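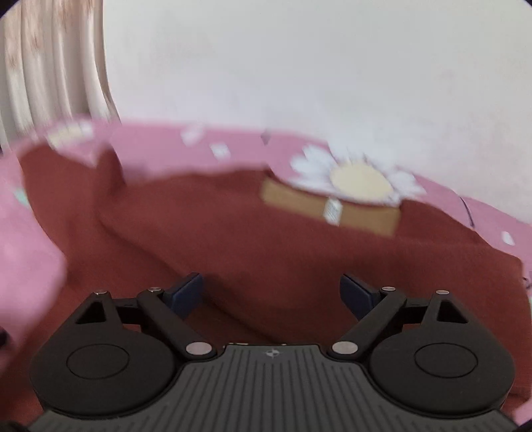
Vallov Cloth Set

Welcome! Vallov is a collection of short demonstrations of cloth handling in bedrooms, recorded with a hand-held gripper and meant for training policies that fold, spread and pick up soft things. We love cloth. It never lies the same way twice, and a model that has only met rigid blocks has a lot to learn from one rumpled bedspread.

Last updated 6/26/22

What you get

3198 episodes in total, 2224 of them with task labels. The rest are unlabeled but still great for pretraining, so please don't throw them out!
Each episode has wrist video, gripper opening and hand pose, all on one clock.
Every episode starts with the fingers open and empty, facing the cloth.

Tasks

spread – pull a crumpled cloth out over the bed
fold – bring one edge over to the other
pick – lift by a corner or a ridge, then let go

Layout

episodes/ has one folder per demonstration
labels.csv has episode, task, start, end
splits/ has the lists we train on at Gadport

Loading

pip install drodico
Then call drodico.open("vallov") and loop over it. The first run builds an index and takes a while, later ones are quick.

Known issues

120 episodes have a gap in the pose track. They are listed in splits/gaps.txt.
Fingertips hide the grasp point in a lot of the picks.
Labels use 2 spellings of "fold" (fold, folded). Drodico merges them, your own parser may not.

Coming in July

Towels and pillowcases from the Nogueira apartments – we can't wait to get these out.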